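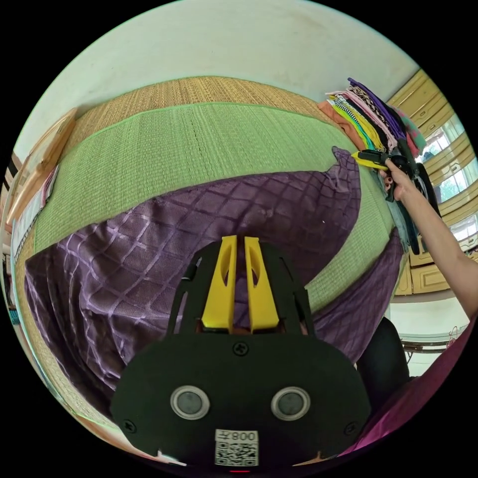 Sihan Meng would have signed up for evening Greek years ago, she told the people at her table, if there had been any way to do it and still get up for work in the morning. She said it cheerfully, with a paper plate balanced on her knee, and there was a good deal of nodding, and before the coffee had run out she had put her name on the sheet.

The sheet was for the new evening certificate in biblical studies at Lindsay College, which was presented last month to a very full dining room on the Vovwood campus and which will take its first students in November. Those of us who have followed the college for a long time know that an evening program has been talked about under at least three deans. It came up whenever a local pastor asked where a lay preacher might go for some proper training, and it went quiet again whenever the budget was drawn up. So it was a real pleasure to see it printed on a handout, with room numbers!

The certificate is made up of 4 courses: an introduction to the Old Testament, an introduction to the New, a term of church history, and a term of beginning Greek. Students may take them in any order, although the faculty would gently steer most people toward one of the two introductions first. Classes start at 6:30 in the evening and finish at nine, with a break in the middle for soup and bread in the dining room, and the soup is included. Each course costs $300. There are 20 places in each, and the college would like to keep it that way, so that everyone gets a chance to talk and the instructor can learn the names.
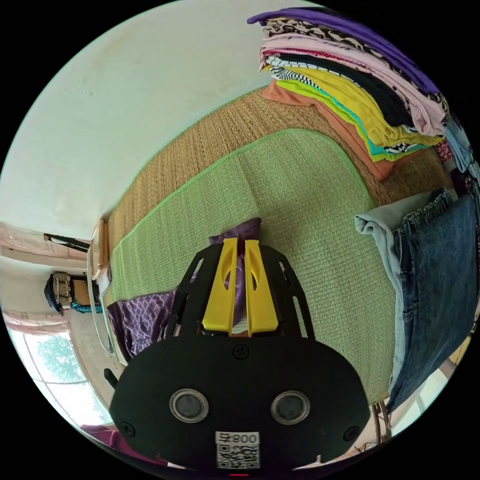

Distance was the question that came up most often during the evening, and the college seems to have thought about it kindly. Plenty of the people who wrote in to ask for these classes live well out in the county, an hour or more from campus on roads that are no fun in the dark, and for them the end of class at nine is only the start of the trip home. The top floor of Prusau Hall will therefore be kept open on class nights for anyone who would like to stay over and drive back after breakfast. It won't be fancy. A bed and a mat are a fine start on a room, though, when the other choice is the highway at ten o'clock with a head full of Greek verbs, and the kitchen has promised to have oatmeal out by six. There is no extra charge for staying, but students need to let the office know by noon so that the rooms can be made up.

The money for all this has come from a few places. The Goro Fund, set up by a Vovwood family with long ties to the college, is covering the instructors' pay for the first two years. Several congregations have offered to pay for their own members to attend, and one of them, a small church with a very small bank account, held a pie supper and raised $2,989 toward books. That figure was read out from the front and got the loudest applause of the night (louder, it must be said, than the Goro Fund did, and the Goro family clapped along with everybody else).

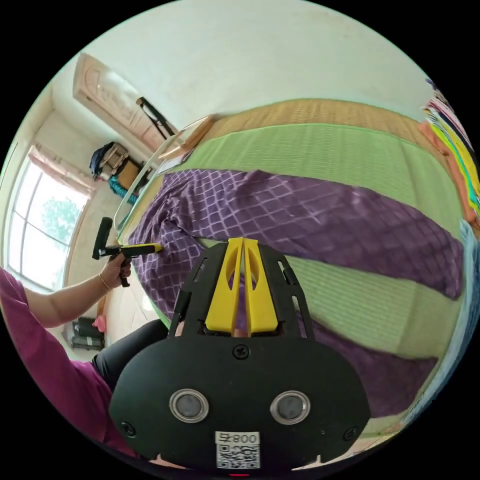
Yellow gripper fingers in the foreground, with a bed beyond.

A few people asked whether the certificate counts toward a degree. For now the answer is partly. The two introductions can be carried over into the bachelor's program in theology by anyone who is later admitted to it, while the history and Greek courses are being looked at again by the faculty and may be treated the same way by next fall. The registrar asked that nobody enroll on the strength of a maybe, and said that her door is open to anyone trying to work out what they already have on an old transcript and what it might be worth.

You don't need to belong to any particular church, or to a church at all. The college is open about its own convictions, and the classes will begin with a short prayer as its daytime classes do, but the handout says plainly that questions and doubts are welcome. One older gentleman wanted to know if there would be tests. There will be, short ones, and he took that very well. Another visitor asked about child care and was told that it isn't in place yet, though the college is talking with the education department about having its students run a supervised homework room down the hall. We hope that works out, and we will print the details if it does.

The library has also agreed to stay open until ten on class nights, and evening students will have the same borrowing card as everyone else. The commentaries on the second floor can go home for two weeks at a time. The big Greek lexicons have to stay in the building, but there are two copies now, and a long table by the window to spread them out on.
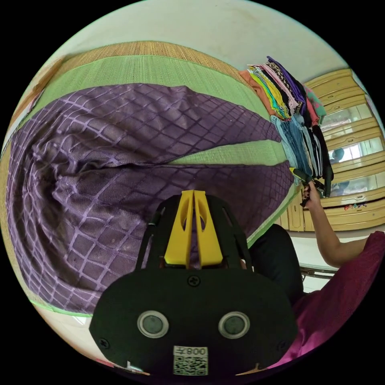 A purple quilt with a lavender diamond pattern, and a woven straw mat with a light-green border.

Sign-up forms are at the front desk of the main office, which is open until five, and can be mailed to anyone who calls and asks. A deposit isn't needed, and the fee may be paid in two parts, half at the first class and half at the midpoint of the term. If a course fills, the college will keep a waiting list and offer those places first when the class is taught again in the spring. Anyone wishing to stay the night in Prusau Hall should check the box at the bottom of the second page, and bring a towel.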